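Filed under: Robotics, Work Log
October 27, 2021
2 comments | 4 shares

Soft goods set again at the Fenberg room. Fusten build on the recorder, Ankrah task sheet, both arms driven by hand control. Target was nine usable episodes per item. Started with blue, then white.
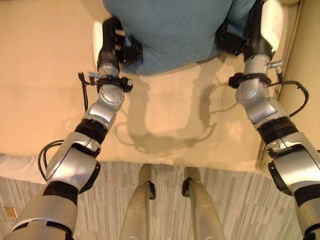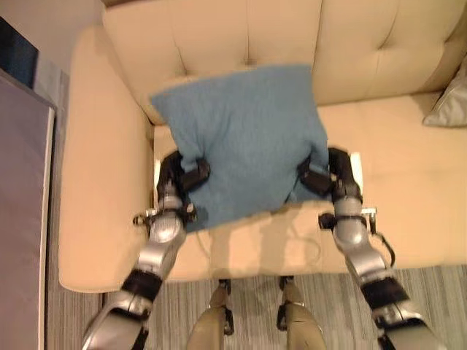
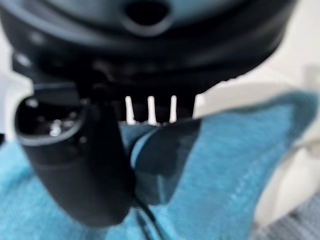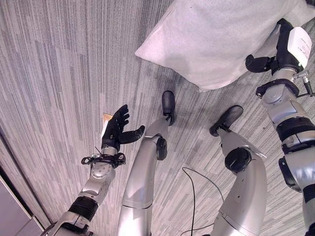

Stinden task set, head views except the third, which is from the wrist. Blue fabric in the first three, white pillow in the last.

The wrist stream is soft at close range. Left the focus alone so that today's files match the earlier ones. The grasp label now goes in at first contact, and the release label once both hands are clear. Dropped four episodes for late labels and kept failed grasps under their own tag.

Running total is 1738. Nearly all of it is two-handed, so the one-handed sheet needs writing before December. Still to do: rename the sofa folder, check clock offset between head and wrist.

Last updated: same day, after upload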